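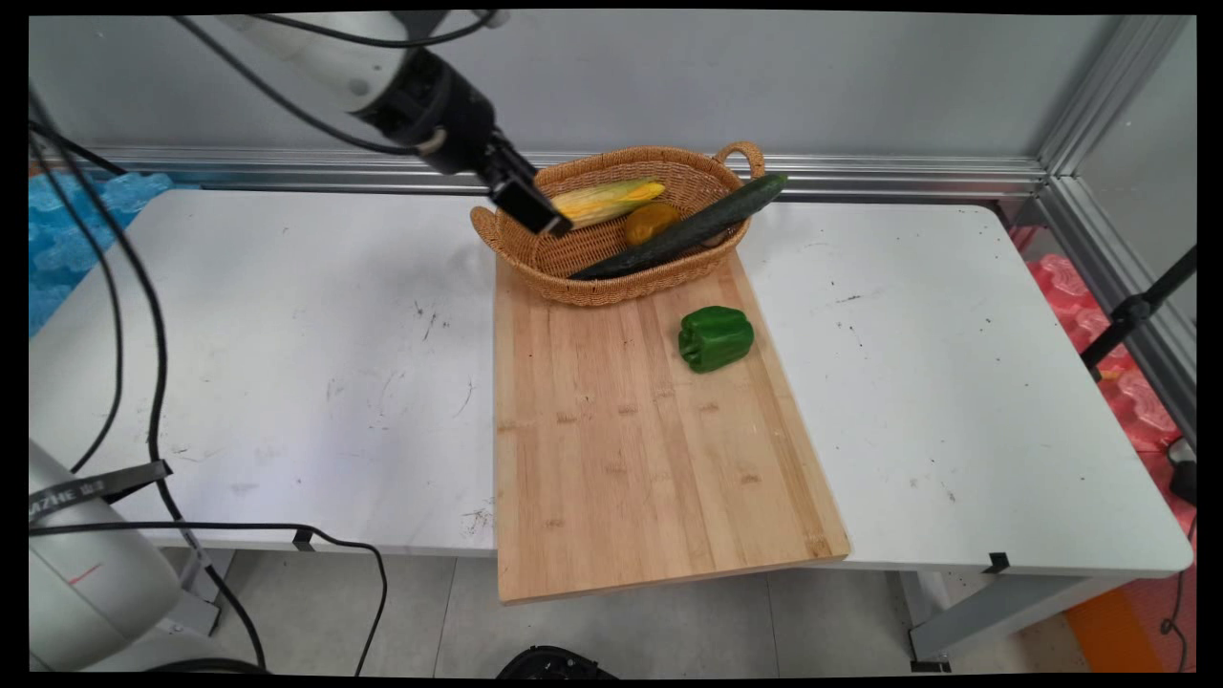
The tractor quit on the Zelcombe road, 12 miles short of the plowing match. Orlando Huaranga climbed down and kicked the tire, as his father had taught him.

"Fuel filter," said Joana Baptista from the trailer.

"It's never the filter."

He took apart the carburetor, the magneto and, in a dark moment, his sandwich. Two hours later he changed the filter. The engine caught at once.

"Carburetor," he told her, and drove on.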